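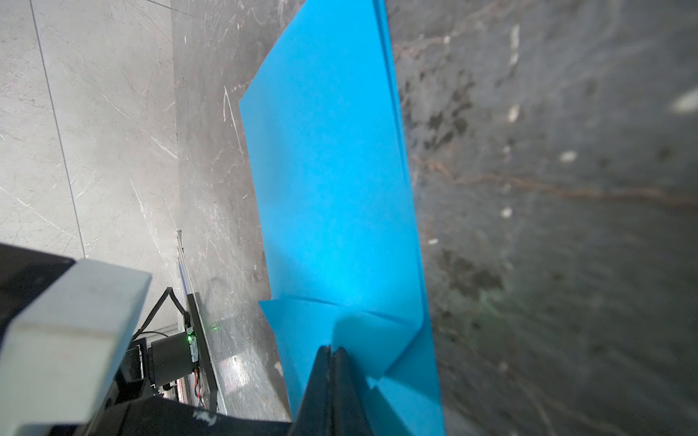

Open day at the Lirnau workshop: your questions

What will I see?
A robot arm handling paper. The gripper pinches a folded sheet of blue paper or card between two black fingers. Remby, who run the workshop, call it a folding demonstration. Watch a full turn before you decide what to call it.

Is it really doing this by itself?
Ask the operator. We did, and the answer was "mostly" – so ask which parts.

Remby says it has made 1,128 folds. Is that a lot?
We haven't seen the log. A total means little without the number of failed tries, and that figure isn't on the poster.

Will it replace people at the Gosov packing plant?
There are no plans to install one there. A brochure is not a plan.

How long does a demonstration last?
Nine minutes, with questions after. The first is at 10 a.m.

Can I bring my own paper?
No. The demonstration uses the workshop's own stock, and you may draw your own conclusions from that.

Is there parking?
Yes, behind the Delić building. It holds up to 285 cars.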